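# 薄膜的厚度账：一只塑料袋从吹膜机到垃圾桶

塑料袋的定价单位是千克，使用单位是只。这两个单位之间的换算关系，决定了过去几十年里薄膜行业的大部分技术走向。袋子越薄，同样一吨树脂出袋越多；袋子越薄，对树脂牌号、吹胀比和冷却风环的要求也越高。

市面上轻薄的购物袋和垃圾袋多以高密度聚乙烯（HDPE）为原料。这种材料结晶度高，刚性较好，做成薄膜后手感发脆，揉搓时有明显的沙沙声，外观呈乳白或半透明。低密度聚乙烯（LDPE）和线性低密度聚乙烯（LLDPE）更软、更透，撕裂时先拉长后断开，多用于较厚的服装袋和重型垃圾袋。两类材料在回收分拣时常被归入同一股物料，混合后的再生粒子性能介于两者之间，批次波动大。

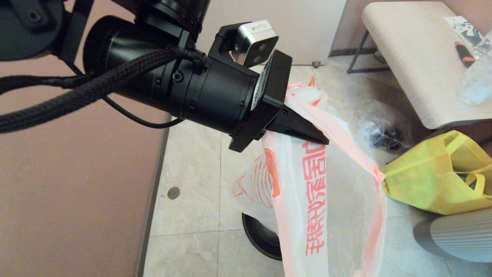
吹膜是目前主要的加工方式。树脂颗粒经螺杆挤出机熔融，从环形模头挤出，形成一根管状膜泡，内部通入压缩空气使其横向膨胀，同时由上方牵引辊纵向拉伸。膜泡直径与模头直径之比称为吹胀比，牵引速度与挤出速度之比称为牵伸比。两个参数共同决定分子链在两个方向上的取向程度。HDPE薄膜通常采用高颈膜泡，即熔体离开模头后先保持细长的颈部，升到一定高度才急剧膨胀，以便在冷却定型前松弛部分纵向取向。颈部过低，成品容易沿纵向一撕到底。

Bunthorpe工厂的工艺主管Friederike Fuchs负责17条吹膜线。她把换料后的首检放在早班交接之前，每卷取样，沿横幅方向测厚，再做落镖冲击和撕裂试验。她对厚度平均值的兴趣有限，更关注极差。“平均值合格，最薄处照样先破，”她说，“客户装的是罐头，罐头的棱边不看平均值。”该厂从五月起在模头上改用分区控温，横向厚度偏差有所收窄，代价是开机稳定时间延长了40分钟。

厚度之外，袋底封口是第二个薄弱环节。热封刀温度偏低，两层膜只是表面黏合，受力后剥开；温度偏高，封口线旁边的膜被烫薄，袋子在紧邻封口处断裂。判断方法很直接：灌入定量的水或沙，提起，观察破口位置。从封口线上剥开的属于欠封，从封口线旁断开的属于过封。多数投诉样品属于后者，车间为追求速度常把刀温调高，以补偿接触时间的缩短。
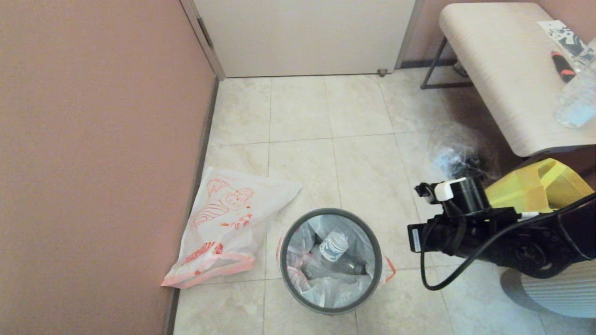

*长凳下的地面上有一只揉皱的透明塑料袋。*

印刷是第三道变量。聚乙烯表面能低，油墨不易附着，印刷前须经电晕处理，使表面产生极性基团。处理强度会随存放时间衰减，膜卷在库房停留过久，油墨附着力下降，指甲即可刮落。常用的方式是柔版印刷，大面积实地单色是购物袋上最经济的方案，套色数每增加一个，版费和停机调校时间都要增加。薄膜在张力下印刷，松弛后略有回缩，因此细线和小字须在制版时预留补偿量。

对回收而言，油墨是麻烦的来源。浅色膜造粒后可做浅色制品，印刷面积一大，再生粒子便偏灰偏绿，只能转做黑色或深色产品。Gerlach公司的一条脱墨试验线采用碱液加表面活性剂，在热水中搅拌剥离油墨，单批处理500千克。据其内部报告，脱墨后粒子的颜色可以接受，但耗水和污泥处置成本抵消了大部分溢价。该线目前只接工业边角料，不接消费后废膜。

消费后废膜的问题在于杂质。袋子用过一次，往往作为垃圾袋再用一次，第二次使用之后基本失去回收价值，随生活垃圾进入焚烧或填埋。在生命周期核算中，这一步究竟如何计入，各家做法不一。一种算法把二次使用视为替代了一只新垃圾袋，从购物袋的环境负荷中扣除相应部分；另一种算法拒绝扣除，理由是替代关系无法逐户核实。两种算法得出的结论有时方向相反，读报告时应先查系统边界，再看数字。
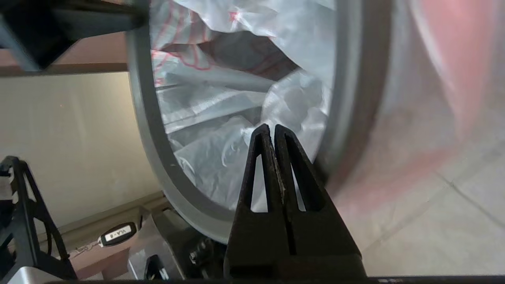 垃圾袋本身的规格也值得单独讨论。家用垃圾袋以宽度和长度标注，垃圾桶以容积标注，消费者在货架前需自行换算。正确的做法是测量桶口周长，除以二即为袋子平铺时的最小宽度，再加翻边余量；长度取桶高加桶底直径的一半，同样加翻边余量。余量不足时，袋口会随重量滑入桶内；余量过大，多出的膜堆在桶底，既浪费材料，又使取袋时产生负压。桶壁上开一个小孔可以消除负压，部分厂家已将其列为标准设计。

Skommont的家居用品目录曾把垃圾袋与垃圾桶按同一字母编号配对，配对后单卷袋子的平均厚度得以下调。原因在于，尺寸合适的袋子由桶壁承担侧向载荷，膜只需承受提起瞬间的重量；尺寸偏小的袋子悬空受力，从装入第一件垃圾起便处于拉伸状态。厚度与尺寸在这里可以互相置换，而尺寸匹配的成本更低。

可降解材料改变了上述部分参数。以聚己二酸对苯二甲酸丁二醇酯（PBAT）与淀粉或聚乳酸共混的薄膜，密度高于聚乙烯，同等厚度下单袋更重；拉伸强度尚可，抗撕裂性能对湿度较为敏感，库存期也短得多。Bidia的一份仓储记录列出了1694卷存放超期的可堆肥袋，抽检中封口强度普遍低于出厂值，膜面发黏，开口困难。供应商的答复是应控制库房温湿度并遵循先进先出，合同中则没有写明保质期的起算点。

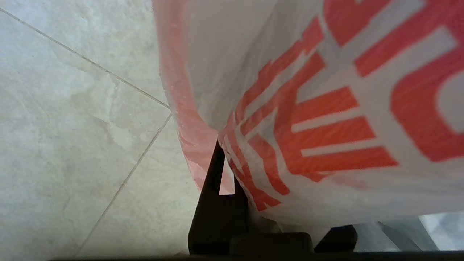
*印有红橙色大字的白色塑料购物袋，膜面起皱，呈半透明。*

开口困难在聚乙烯袋上同样存在，成因有所不同。两层膜经牵引辊压合后，表面过于光滑即发生粘连，需添加爽滑剂与开口剂。爽滑剂多为芥酸酰胺一类，加工后逐渐迁移到表面形成润滑层；开口剂为细微的无机颗粒，使表面略显粗糙，减少真实接触面积。爽滑剂过量会干扰印刷和热封，开口剂过量则降低透明度。收银台前捻不开的袋子，多数是膜卷下线后过早制袋，爽滑剂尚未充分迁移。

承重标识的测试条件同样需要核对。常见的提吊试验将规定质量的模拟物装入袋中，以固定振幅和频率上下往复，完成规定次数后检查袋体与提带。模拟物一般为颗粒或粉末，载荷分布均匀，不含尖角。实际装载盒装牛奶或玻璃瓶时，应力集中于数个接触点，同一只袋子的有效承重会明显下降。Fuchs所在的车间在出货检验之外保留了一项自定试验，以带棱角的木块代替颗粒，结果不写入合格证，只用于调整下一批次的配方比例和吹胀比。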